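Wedska Tabletop Challenge

The Wedska Tabletop Challenge is a student robotics competition held each September at Olbridge. Teams program a single robot arm to pick up household objects from a table and put them where a written instruction says they should go. Most of the contest takes place in simulation. Organizers describe it as a test of "general household skill," a claim that has drawn criticism from former entrants and from teachers whose clubs have taken part.

Format

Teams have up to 5 members and must be attached to a school or college club. Each team receives the same simulated room, the same arm and the same set of objects, and submits one control program. Teams may not change the arm, the gripper or the shape of the table. They may change almost everything else about how the arm decides where to move.

A submitted program is run on 77 layouts. In each one the objects are shuffled and the program is given a short command, such as putting the banana in the yellow crate or moving a mug onto the plate. The layouts are kept back until after the deadline, but a practice set is released in advance, and it is widely held that the two sets are too much alike. Teams that do well on the practice set nearly always do well in the final, which can be read as a sign of good engineering or of a weak test.

Scoring

The maximum score is 1000 points. Most of these are given for completed commands, with smaller amounts for speed and for leaving the other objects alone. An object counts as placed if its center is inside the target area when the clock stops. The rule says nothing about how it got there. Dropping a mug into a crate from a height earns the same as setting it down gently, and several programs have been built around this.

Penalties for collisions were added to the rules later. They apply to contact between the arm and the table but not to contact between one object and another, so a program may still push things into each other without losing points.

Software

The contest runs on Mabula, a simulator maintained by students at Olbridge. Mabula handles rigid objects well enough for the purpose. Its treatment of friction is simpler, and its default settings make most surfaces grip better than they should. The project's own notes admit this and advise users to lower the values by hand. The competition uses the defaults.

Teams get camera views drawn by the simulator along with the joint positions of the arm. The views are clean, evenly lit and free of blur. Supporters say this lets beginners work on planning before they have to deal with bad sensor data. Critics reply that bad sensor data is a large part of the job.

Scene and objects

The standard scene is a bright closed room with a perforated tabletop and an arm mounted overhead. The object set mixes kitchen items with things common in robotics courses, including mugs, plastic crates, a banana, a plate and a Rubik's cube. No soft or floppy items are used, and there is no cloth, cable or bag anywhere in the set. Given how often the word "household" appears in the contest's publicity, this is a notable gap.

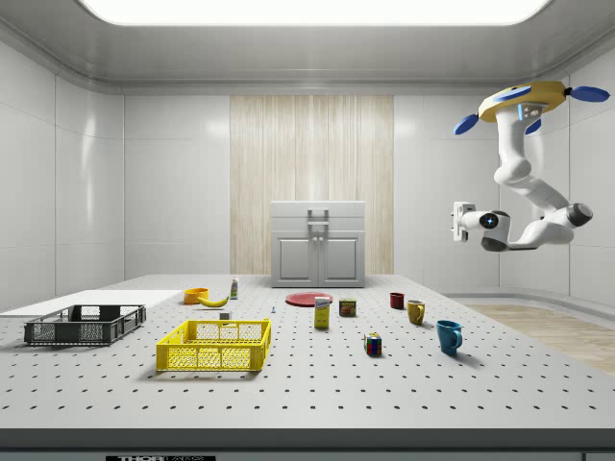
Simulated scene with the arm above the table, the gripper holding nothing.

The mugs are regarded as the hardest items to grasp by the handle, and most teams avoid the handle altogether and take hold of the rim. Crates serve mainly as targets. The plate is seldom named in a command, and a program that ignores it gives up very little.

Biter

Biter is the best known entry and the one most often copied. It began as a club project and was later released with its full source code. Its method is plain: find the named object, come straight down on it, close the gripper, and try again if nothing is held. It does no planning around clutter. Its authors' report covers 3305 trial grasps, all of them simulated, and lists the success rate for each object without saying how many layouts were reused. The report is still cited in club handouts as evidence that simple methods work on home tasks, a conclusion the trials do not support.

Reception

Clubs generally praise the low cost of entry, as no hardware is needed and the software runs on an ordinary laptop. The contest is also credited with getting students to read and write code in groups, though no study of this has been published.

Doubts center on whether the results mean anything outside Mabula. A round on a real arm has been proposed more than once and has not been held. Until one is, the rankings show which team did best in one simulated room, and the scores should be read with that limit in mind.

See also

Mabula (simulator)
Biter (software)
Student robotics at Olbridge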